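Search this site Go

Can robots do the chores yet? Project report, Salamatu Acheampong
11 October 2020

What we wanted to know - could a machine tidy a room as well as a bored teenager. Short answer no, not yet. Longer answer below.

Method. Read what we could find, then looked at tidying up. Toys, cups, general floor mess. Soft things and hard things need diferent grips, so a mixed pile is a fair test. Speed not scored this time, ran out of weeks.

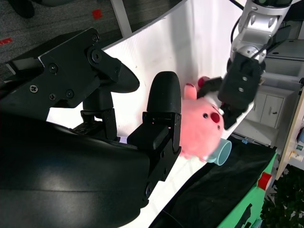
Fig. 1. Pink plush toy held in the gripper, pale cup on its side tucked beneath.

Soft toys squash, so the fingers don't have to be spot on. Cups are worse. Round, slippy, roll off. Two things at once is harder again, and a person does it without thinking.

Shop floor side: Salamatu rang Zandulell in Jondside. They have 174 shelf bays and still fill all of them by hand. Tried 2 machines last year, sent both back. Too slow on odd shaped stuff, they said.

Conclusion - ok for one job, same place, same objects. Not ok for a real bedroom in Ridedville. Would of liked to look at folding clothes aswell. Next term maybe.

2,855 views
2 comments
Share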